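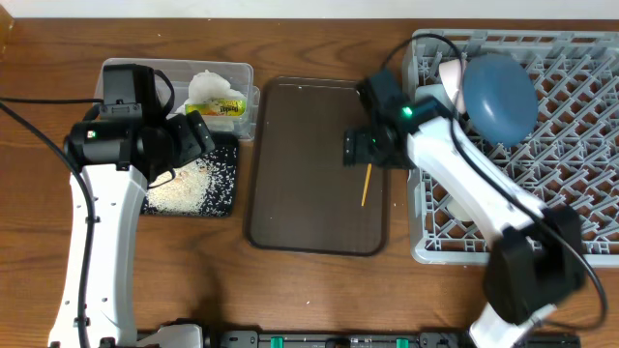
Du riz sur son carré noir, un plateau brun et une baguette jaune : le bois de la table fait le reste.

Je dois vous parler de mon obsession du mois de novembre : les grains de riz. Pas la cuisson (là-dessus j'ai rendu les armes il y a longtemps), mais tout ce qui se passe avant, quand on verse, qu'on trie, qu'on éparpille et qu'on retrouve des grains jusque dans ses chaussettes !

Chez moi, la table en bois sert à tout. J'y mange, j'y écris cette chronique et j'y trie mon riz, une habitude prise en vidant un fond de sac acheté en vrac chez Tetar, où traînaient trois petits cailloux. Depuis, je ne m'en passe plus. Et franchement, ça détend mieux que bien des tisanes.

Le secret, c'est le fond noir. Sur une table claire, le grain blanc disparaît, sur du bois brun on le voit déjà mieux, mais sur du noir, alors là, plus rien ne vous échappe. J'ai essayé l'ardoise à fromage (trop froide, trop bruyante) et un set Dororetti à 14 euros, très joli, dont le tissage avalait les grains un par un. Un simple carré lisse fait très bien l'affaire.

À côté, j'aime avoir un plateau à rebord, même tout petit, le rebord. On y pousse ce qu'on garde, par poignées de 100 grammes, et on le porte jusqu'à la casserole sans semer la moitié en route. Les coins arrondis, je n'y croyais pas trop, mais ça se nettoie d'un coup de torchon.

Et puis la baguette ! La mienne vient d'une paire Halász dont j'ai perdu la sœur. Pour écarter un grain douteux, elle bat mes gros doigts à plate couture.

Reste la boîte en plastique translucide, celle où finissent le mouchoir froissé, le sachet entamé et tout ce qu'on rangera plus tard. J'en ai plus de 11 dans mes placards et je continue d'en acheter, allez comprendre. La prochaine fois, je m'attaque aux lentilles.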